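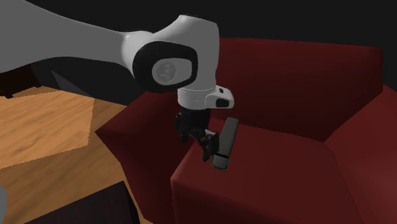

Su-chen Tu asked last week whether a small guest house needs a treatment menu at all, or whether it would do better to offer one good massage and leave it there. I loved that question and I've rebuilt this handout to start from it.

Session 2: Planning a treatment menu for a small guest house

Start with the building and the hours, before you open a supplier's catalogue. Our case for the term is Brarimora, a guest house with one treatment room and one therapist on duty at a time. Its room is free from ten in the morning until six in the evening. That sounds generous! Then you take off the turnaround between guests (fresh linen, airing, a word about how they slept) and the therapist's lunch, and the day gets short very quickly.

Working out the real capacity

A 60-minute treatment never takes 60 minutes of room time. The guest arrives, fills in the consultation card, changes, has the treatment, drinks a glass of water and goes. Write down every one of those steps for your own case and put a time against each. Please do it with a pencil and a clock, walking it through with a partner — it's far more fun than a spreadsheet and you'll catch the gaps.

Brarimora has 276 treatment slots in its summer season and filled 200 of them. Before you decide whether that is good or bad, ask when the empty ones fell. Most were mid-morning, when guests are out on the coast path or still at breakfast. The slots after four o'clock went almost at once, and Saturday was full every week. An extra treatment on the list would have done nothing for the mornings. A gentle back and shoulder session offered on the day of departure might have, and I'd like you to argue that one through in pairs.

Short menus and long ones

Compare the two sample menus in your pack. Brelimeck runs to four pages, with a separate section for feet. Yen fits on a postcard. Both are well written, and I have a real soft spot for the foot section, but try reading each as a tired guest who has just carried two suitcases upstairs. Which one could you choose from in a minute? Which would you need explained to you?

Words matter here. "Relaxing back massage" tells the guest what will happen. "Tidal Renewal Ritual" doesn't, and somebody at reception will have to explain it on the phone. Keep the fancy name if the owner adores it, and put the plain one underneath.

Consultation cards

Every guest fills one in, including the regulars. Ask about allergies, recent operations, pregnancy and medicines. Store the cards locked away. We'll look at the Fasov card in the next session, as its layout is lovely and clear and I want you to steal the good parts.

For next time

Draft a menu for Brarimora with no more than six lines. Give each treatment its plain name, its length on the menu and its true room time. Bring two copies, one to swap and one to scribble on.

Last updated: July

Related handouts
Session 1: What guests expect from a short stay
Session 3: Consultation cards and record keeping
Session 4: Pricing by room time
Reading list for the term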